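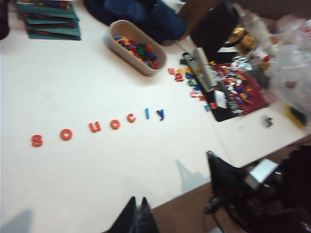

Section 4: Setting Up the Table

Read this section before you put the Parnwood table (Model 3595) together. You will need a second person to turn the table over in step 6. The parts list and the drawings of the hardware are on page 19.

Before you start

Clear a floor space larger than the tabletop on every side. Lay the flattened carton or a blanket on the floor. Do not build the table on bare concrete or on its edge.

Tools: Phillips screwdriver, the hex key from the hardware bag, a short level. A power driver may be used for the frame screws only, on its lowest setting.

CAUTION: Do not use a power driver on the leg bolts. The inserts in the underside of the top can strip, and stripped inserts are not covered by the warranty.

Assembly

1. Place the tabletop face down on the carton. Leave the clear film on the face until the table is standing.

2. Set the long rails in the marked slots, with the open side of each rail facing the center of the top.

3. Fit the short rails between the long rails. Start every frame screw by hand, then tighten them in order, working from one corner to the opposite one.

4. Stand a leg in each corner bracket. Line up the bracket holes with the holes in the leg plate and insert the leg bolts. There are eight in all. Turn them until they are snug, then stop.

5. Screw a leveling foot into the bottom of each leg, all the way in.

6. With one person at each end, lift the table clear of the carton, turn it over and set it down on all its legs at once. Do not roll it over its legs.

7. Go back and finish tightening the leg bolts with the long arm of the hex key. Peel off the film, starting at a corner.

Note: A faint smell from the underside is normal for the first few days. Air out the room if it bothers you.

Placing and leveling

Put the table where it will be used before you level it. If you move it later, level it again.

8. Lay the level along one long side and back out the foot at the low end until the bubble is centered. Repeat across the width.

9. Press down on each corner in turn. If the table rocks, back out the foot on the high leg by a quarter turn and try again. This may take a few passes on carpet.

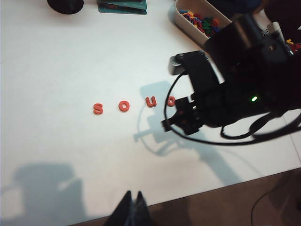
Once the table stands firm, hold each foot still and run its lock nut up against the leg. The feet have around an inch of travel. On floors that slope more than that, use the tall feet (sold separately, Stinditz kit) and leave the standard ones off.

The table may stand in the open or against a wall or partition. Leave a finger's width behind it so that cords can drop without being pinched. Do not fasten the table to a fabric partition. The partition frame is not made to carry a sideways load.

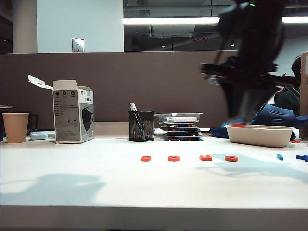
Table set in front of a fabric partition.

WARNING: The load limit is 300 pounds, spread evenly over the top. Do not sit or stand on the table. Do not put the full load at one end.

Care

Wipe the top with a damp cloth and a little dish soap, then dry it. For ink, use rubbing alcohol on a soft cloth and test it on the underside first. Scouring pads and powder cleaners will dull the finish for good. Set hot pans and glue guns on a mat.

Check the leg bolts one month after setup and twice a year from then on. In a shared room, check them monthly.

Missing or damaged parts

Do not return the table to the store. Write to Tindall Parts Desk, Pravthorpe, attention Colin Dawber, with the model number and the letter printed beside the part on page 19. The batch code is on a paper label inside one of the long rails. Copy it down before step 6.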